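Why I Stopped Using Modded Games

By Nayeli Escobar

For two years I played Breltuvitz on my phone only with the modified file. My cousin Heriberto sent it to me, and from the first minute I had unlimited coins. I bought every sword and every horse on a Saturday morning. By lunch I had nothing more to want.

I do not write this to give a lesson about piracy. Other people did it better than me. My complaint is smaller: a role playing game is made of waiting, and the mod takes the waiting away. When I started again with the normal version, I needed 13 days to buy one ugly shield. I still remember the name of that shield.

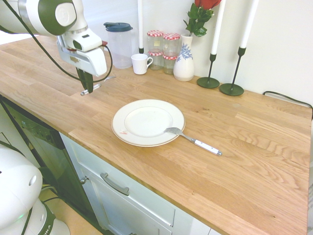 Issue 381

Walter Zapata wrote in these pages that the normal version is also unfair, and he is right in part. The game asks for money too often, and the shop opens by itself after each lost battle. I would gladly pay one price and never see that shop again. But an unfair shop is a reason to complain to the developer, or to play something else. With the mod I was only walking through an empty castle.

My shield has now 957 points of defense. I do not plan to sell it.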